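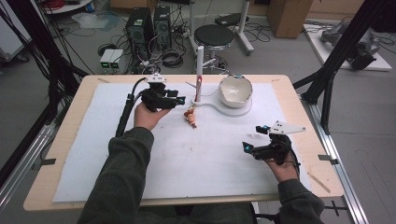
The doll, the stand and the bowl on the white board.

Search this site Search Go

The Small Things Table – Gallery

Posted 27 April 2026 by the editor of the Daltby Table Pages

I keep this gallery for people who like small objects and the tables where small objects live. It has grown slowly. There are now 16 tables in it, and each table has its own page, so please do not expect a long page here. This one is for the table with the foam board, which some readers asked me to write more about after I mentioned it in the newsletter.

I should say first that I am not a collector in the serious meaning of the word. I do not know the prices, and I do not keep boxes. What I like is to see how a thing looks when it is put on a plain surface and has enough space near it. A shelf is always too full for this. A table is better, and a white board on a table is the best I have found until now.

The doll

She lies on her back on the board. The hair is orange-brown and the body is pale, with some details in tan and red. In my family we had the habit to give a name to every figure which came into the house, so for this gallery I call her Gukus. It is an old word from my grandmother for a person who sleeps late.

The stand

It stands near the far side of the board. The base is white and rounded, and its form is like the number eight when you press it flat. From the left part a thin white post goes up, with a red mark on the way, and a thin white arm comes out near the foot. I find it elegant – a little like a street lamp in a model village.

The bowl

It sits on the right part of the same base. The rim is irregular and looks broken, and this is the reason I like it. A perfect white bowl I would forget after one minute. If you look carefully, there is a very small spot of teal at the rim and a dark mark on the wall inside. It makes a good neighbor for the post, one thing wide and the other thin.

The board and the table

The foam board is large and covers most of the wooden top, but a border of wood stays visible on every side. Two small black clamps keep it in place, one at the left edge and one at the right. The surface has already some gray scuffs. Many people would turn the board or buy a new one. I prefer it with the marks, they show that a table is for working. The corners of the top are rounded, and I wish that more tables were made in this way. Mine at home has sharp corners and I meet them with my hip every week.

The stick

Along the right side lies a thin wooden stick, a little diagonal. It is easy to miss. I have a weakness for such sticks and keep a few in a glass on my window.

About this gallery

The older pages are sorted by place: Onier, Kouris and Daltby. The Kouris pages have mostly ceramics, and the Onier pages have mostly wood and tin. Since the beginning we had 1252 visits, which for a page about tables is a big number for me.

In May I will add the next table. It is a low one, 90 centimeters long, with buttons and thread on it. If you want to suggest a table, write to the address on the contact page, and please tell me what is the surface made of.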